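Zimatix releases update to Orine grasp planner for bagged and flexible items

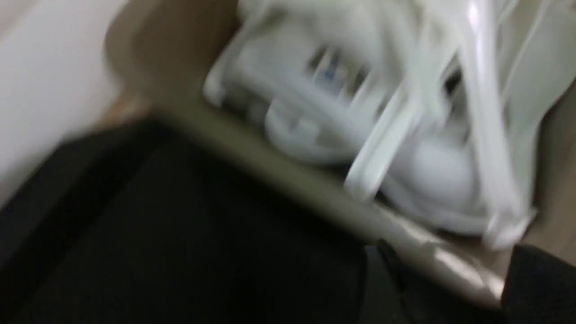
Blur check added to wrist camera input

Zimatix has released a new version of Orine, its planning and control package for two-finger grippers. The main changes concern picking from cardboard boxes when the contents are packed in thin plastic bags. The release went to existing license holders in August.

Earlier versions passed every wrist camera image to the segmentation stage at a fixed rate. With a white cable coil seen through a translucent white bag, a blurred image often produced one large region with no usable edges, and the planner then proposed a grasp at its center. Orine now scores each image for blur before segmentation. Images below the threshold are kept in the log but are not used to update the grasp candidates. If no image passes within 36 control cycles, the arm slows down and the planner holds its last accepted estimate.

The score is computed only on the area between the fingers. The fingers themselves are removed with a mask generated from the joint state, as their dark surfaces and strong outlines had been pulling the exposure and the score in opposite directions.

Box rim treated as a separate constraint

The second change is in the collision model. The rim of an open box was previously fitted as four straight segments. Cardboard rims bend and crease, and flaps do not always stay where they were folded, so the new model stores the rim as a band with variable height and a soft margin. Contact inside the margin lowers the approach speed. Contact beyond it stops the motion and triggers a new plan.

Loose plastic such as handles and folds is now given its own class. It can be pushed aside by a finger but cannot be selected as a grasp point unless the operator allows it in the configuration file.

Test results

Zimatix ran the release on a test cell at its Steinbach site. The set consisted of 2045 recorded pick attempts, of which 1471 were used for tuning and the rest held back. The company reports that 411 of the held-back attempts ended with the correct item lifted clear of the box. It has not published a comparison with the previous version on the same set.

"The remaining failures are mostly in depth," said Mizanur Begum, who leads perception work on Orine. "Glossy film gives us a surface that is sometimes the bag and sometimes the thing in the bag. The planner has to carry both until the fingers make contact – and at the moment it drops one of them too early."

Availability

The update installs over the previous version, but calibration files for the wrist camera must be regenerated. Stored rim models are converted on first start. A replay tool for stepping through logged images with their blur scores is included, and sample logs are available on request from the Zirnholm support office.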